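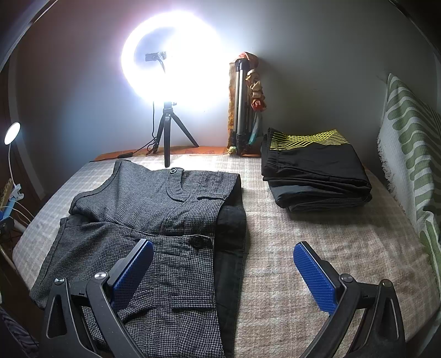 Road still closed

2018-11-18

The border road at Monevwood has been shut for 29 days now. I wrote last week that the talks had gone well and that trucks would be moving by the weekend. They aren't. The ministry has agreed to let food and medicine across but fuel has to wait for a second signature, and the drivers won't split their loads.

My cousin Styliani Papadakis drove up on Friday and counted 100 trucks on our side before she gave up and turned back. Most of the drivers have been sleeping in their cabs. A few have left their trailers and gone home by bus.

The other way in is the ferry from Flodel. It takes 7 trucks at a time and makes two crossings a day if the wind allows, so the hospital gets what it needs and the shops get very little. Bread is fine. Cooking gas is up by around a third.

The opposition wants the army to escort a convoy. I think that would be a mistake with the elections set for January, and I said so at the meeting. People disagreed with me, some of them loudly. The next round of talks is on the other side of the border and no reporters are allowed in.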